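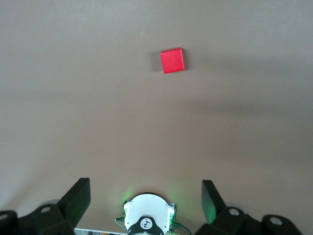
DES 114 Introduction to Visual Design
Ponora College, Department of Applied Arts
Handout 4: Color in Context

Reading for this unit: Course reader, Chapter 3. Students should bring the gray paper pack and the basic gouache set to both studio meetings.

1. Scope of the unit

The previous handout dealt with hue, value and chroma as separate properties of a color. This unit considers what happens when colors are placed next to one another. A color is seldom seen alone. Its surroundings affect how light, how strong and how warm it appears, and a designer who chooses colors one at a time from a chart will often be surprised by the finished work.

The unit covers contrast of value, contrast of chroma, simultaneous contrast, and the use of neutral grounds. Color printing and color on screens are treated in Handout 7.

2. Terms

Ground. The area of color against which another color is seen. In a poster the ground may be the paper itself. In a room it is usually the walls and floor.

Accent. A small area of color that differs strongly from its ground. A bright red on a gray surface is a common case. The accent draws the eye first even when it takes up very little of the total area.

Neutral. A color of very low chroma. Black, white and the grays are neutrals, but so are many colors that carry a slight lean toward a hue, such as taupe, stone and putty. Most grays met in practice lean warm or cool, and the lean becomes plain when two of them are placed side by side.

Simultaneous contrast. The change in the appearance of a color caused by the color next to it. A medium gray looks lighter on black than on white. The same gray on a strong red ground may appear faintly green.

Local color. The color of an object's surface apart from the effects of light and shade. Beginners tend to paint local color only. The side of an object that turns away from the light should be darker, and in many cases it will also differ slightly in hue.

3. Area and balance

Two colors of equal strength do not need equal space. A high-chroma color in a small amount can hold its own against a large neutral field. If the accent is enlarged, the neutral may begin to read as a border or a gap, and the arrangement loses its order.

Students should also consider position. An accent at the exact center of a field is stable and tends to look fixed in place. Moved away from the center, it gives the empty area weight and direction. Neither choice is correct in itself. The written statement submitted with Exercise B must name the position chosen and explain its effect.

4. Warm and cool neutrals

A warm gray contains a small amount of yellow, orange or red. A cool gray contains a small amount of blue. When mixing, begin with the gray and add the hue in very small amounts, letting each test patch dry before judging it. Gouache changes in value as it dries, and light mixtures and dark mixtures do not change in the same direction.

A red accent on a warm gray ground shares some of its character with the ground, and the two sit together easily. On a cool gray the same red will appear warmer and more separate. This comparison is the subject of Exercise A.

5. Shadows

Cast shadows are rarely black. On a neutral surface a shadow takes the color of the surface at a lower value, altered by whatever light still reaches it. A bright object close by may reflect some of its own color into the shadow. The edge of a shadow is sharp where the light source is small or distant and soft where the source is broad. A soft edge should be painted with intermediate values mixed in advance. Blending on the paper is not accepted for this assignment.

6. Exercises

Exercise A. Prepare 2 grounds of equal value, one warm gray and one cool gray. Place an identical square of red on each. Mount them side by side on white board. Label the mixtures in pencil on the back.

Exercise B. Produce a composition of one accent on one neutral ground. The accent may occupy no more than 15 percent of the total area. Attach a written statement of one page.

Exercise C (optional). Repeat Exercise B with the accent reduced in chroma until it no longer draws the eye first. Record each step on a test strip.

7. Submission and grading

Exercises A and B are due in the Girnby Studio on Mon 5 August at the start of class. Work must be dry and flat. Rolled work will be returned unmarked.

The unit carries 40 points. Control of value and evenness of paint count for half of these. The remainder is divided equally between the composition and the written statement. Late work is subject to the rules in the department guide.

Paint and board may be bought at the college supply counter on the ground floor of the Ostapchuk Building. The counter does not hold sets in reserve.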